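Tayla Cosgrove
@taylacosgrove

Went to the Urkon open day over at the Rindby building. I said I'd write it up for the people who asked, so, thread. It's long. Mute me if robots bore you.

For anyone new here: I ran prep kitchens for most of my working life and now I do scheduling for a catering outfit. People keep telling me my old line is about to be automated. I've been hearing that for a long time, so I like to go look for myself.

The invite said doors at 10 and "live kitchen demonstrations throughout the day." Throughout the day meant three of them. If you missed the first you stood in a hallway with a lanyard and a muffin until the next.

The muffins were good. I want that on the record before I get going.

There was a welcome talk. A man from Urkon told us kitchens are "the last unstructured workplace." I have worked in kitchens with more structure than his talk. Every shelf labeled, every towel folded the same way. He meant the robot finds them hard, and I'd have respected him more if he'd just said that.

Slide four said 448 tasks. Big number, blue background. I wrote it down because I wanted to ask what counts as a task.

So I asked. Picking up a board is a task. Putting it down is another task. Picking up the same board from the other side of the table is a third. By that math I did 448 tasks before my first coffee every day for years and not one person made a slide.

I'm not saying it's nothing. Picking up a flat thing off a flat table is a hard problem, and I believe the engineers when they say so. I'm saying the slide let the room think it was 448 dishes. The guy next to me came away thinking exactly that. I heard him tell his wife on the phone.

The demo area is called Drorkora, for reasons I didn't get. It's a room with tables in it. You stand behind a rope and watch two fingers on an arm move kitchen stuff from one place to another.

First demo: clear the table. Cutting boards, the kind you'd have at home. I'd been expecting cooking, I'll admit. The word "kitchen" was on the invite twice.

The arm goes down, the fingers open, it thinks, it goes a little left, it thinks some more. One board, onto the rack. I timed it on my phone at 20 seconds. A new hire on a bad morning does that in two, while complaining.

Someone behind me clapped. Others joined in. I clapped too, it was getting awkward.

Second board, it slid. The fingers came down on the edge and pushed it along instead of getting under it. The presenter said "and it will recover," and it did, on the third try. I'll give them credit for leaving that in. I've been to demos where somebody cuts to a video.

Then I did the thing I always do, which is ask whether we can move something. You learn more from that than from any talk. I asked if they could turn a board upside down or put a wet towel under one.

Turn the board, yes. They turned it and it coped fine. I was a little impressed and I'm saying so here so you can't tell me I never do.

Wet towel, no. "Not in today's setup." I've never worked a shift that didn't have a wet towel under a board. That's how you keep it from walking around while you chop. If it can't deal with the towel it can't deal with my station.

I asked about washing up. Boards don't go from table to rack in real life. They go from table to sink, and they've got onion on them. The answer was that cleaning is "on the roadmap." Lots of things were on the roadmap. I never saw the roadmap.

Best conversation of the day was with an engineer named Bhat, who was sitting off to the side running the machine and clearly hadn't been told to sell me anything.

Bhat said the arm has a camera down by the fingers and that's most of what it goes on when it gets close. I asked what it finds hard. Bhat said thin things, shiny things, and anything pale on a pale table. Straight answer, no slides.

I asked how often it gets a board on the first try when there isn't a crowd. Bhat said they'd logged 437 tries in September and the first-try number was "okay, not great." I asked for the number. Bhat looked over at the man with the slides and said I should email.

I've emailed. I'll post the reply if there is one.
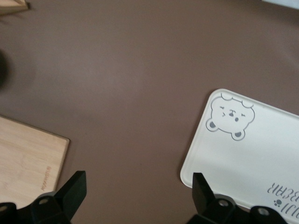 Also from Bhat: they change the boards out all the time, different sizes and different stuff, so it doesn't just learn one. That seemed smart to me. It's how you train people too. You don't let a kid learn on one knife and one board and then wonder why they freeze up at somebody else's station.

What bothered me was the gap between that chair and the stage. In the chair: it's a research machine, it's slow, it's getting better, here's what it can't do. On the stage: a picture of a restaurant and the words "ready when you are."

I've been ready. Bring it a sheet pan with grease on it.

Price came up at Q&A. No price. "It depends on the deployment." A woman who said she owns two diners asked if it was more or less than a dishwasher's yearly pay and got a long answer about value. She sat down and wrote something on her program that I bet was one word.

Staffing came up too. They said it takes one person to watch the arm. I counted 5 Urkon shirts around that table during the second demo. Maybe that's just open day nerves. But I do schedules for a living, and if you tell me one and show me 5, I'm budgeting for 5.

Somebody asked about safety and got a decent answer, better than I expected. It stops if you lean on it. They let a few of us lean on it and it stopped every time. Good. More of that and less of the blue slides.

Would I go again? Yeah. I'd go straight to the side of the room, skip the talk, and stand near whoever is running the thing.

Do I think it's coming for prep cooks? Not from what I saw. If it's coming for anything, it's the job of putting clean dry boards on a rack in an empty room, and I never had anyone on payroll for that.

A couple of you asked if the public can get in. The person at the desk said there's another one planned but had no date for me. Parking at Rindby is bad, use the lot behind the tile place.

Reply to a DM, since three people sent the same one: no, they didn't pay me, and no, I didn't get a tote bag. They ran out of those before the second demo.

Correction to an earlier post: the doors opened at 9:30 for people who registered online. I was at the 10 o'clock door because I didn't read the email. The hallway wait was partly on me.

Still no answer on the September number. I'll add it under this post when I hear back.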